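Lundthorpe Hall — kitchen and dining room check, June
Checked by: Kristýna Malý

Exit doors open from inside: OK
Aisle to rear exit, 700 mm minimum: OK
Extinguisher 2468, tag current: OK
Fire blanket by stove: OK, pull tabs clear
Hot water at hand basin: FAIL. Reads 60 at the tap. Plumber booked Thursday.
Power boards: 2 in use, one cracked at the switch. Tagged out.
Fridge seals: OK — bottom one needs a clean
Floor mats: OK, corner taped down
Tables steady, cloths not a trip risk: OK. Keep hems off the floor.
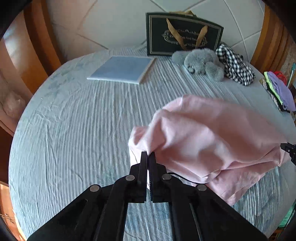 Item 9. Round table, striped cloth, pink cloth on top.

First aid kit: short of burn gel. Reorder from Platden.
Next check: after the plumber has been.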